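Workshop > Karting > Looking after a chain-drive kart at home

Chain and sprocket care between race days
by Anikó Bárány

Most of the kart problems I see at club level start at the back axle. The chain gets oiled on the morning of the race and ignored until the next one. An evening in the garage after each meeting will save you a good deal of money on sprockets over a season.

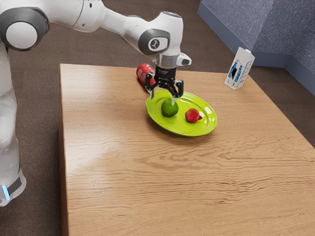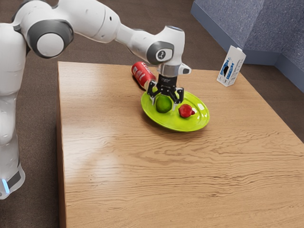
Start with the kart on its stand and the plug cap off. Take the chain guard off completely. People try to work around it and end up missing the inside of the sprocket.

Cleaning

Brush the chain with a stiff nylon brush and a little kerosene. Don't use gasoline. If you have an O-ring chain, check what the maker allows before you put any solvent on it. Wipe it down with a rag, turn the axle by hand and wipe again until the rag stops picking up black. Leave the chain to dry overnight if you can.

A pressure washer is no help here. It drives grit into the rollers and water into the axle bearings.

Checking for wear

Lay the chain flat on its side plates and try to bend it sideways. A new one barely curves. If yours makes a wide arc, replace it. Look at the sprocket teeth too. Hooked or pointed teeth will eat a new chain in 2 meetings, so change both together if the sprocket is gone.

Look for tight links by running the chain slowly over your finger. One tight link can sometimes be worked loose with oil. More than that and I bin the chain.

Alignment

Hold a straightedge against the face of the rear sprocket and sight along to the engine sprocket. Move the carrier on the axle until the two line up, then tighten the pinch bolts a little at a time, going from one to the other. Check it again when they are tight, as the carrier likes to creep.

Tension

I set mine with 12 mm of movement at the middle of the top run, measured at the tightest point of the axle's turn. Your engine manual may give another figure. Use that one. Slide the engine back to take up slack, do up the clamp bolts, and measure again.

Oiling

Spray lube goes on the inside of the chain while you turn the axle by hand. Never with the engine running. Do it the night before so the carrier fluid has time to dry off, otherwise most of it ends up on your seat and the brake disc. At Lustham in August I wiped lube off three discs that weren't mine.

Write the tooth counts on masking tape and stick it to the toolbox lid. Keep a spare split link in there as well, closed end of the clip facing the direction of travel when you fit it.

Comments

Rami Jaber
Would you do the same on a rental-type kart? Ours has a full chain case and I can't get a straightedge anywhere near it.

Anikó Bárány
Rami, the case has to come off once a season anyway. Do the alignment then and leave it alone.

Joelle Tannous
12 mm seems loose to me. I run less on mine and haven't thrown a chain yet.

Yulan Mao
Tight chains cost me an axle bearing at Detcombe. I'd go with the looser setting. Thanks for the note on the split link, mine was on backwards.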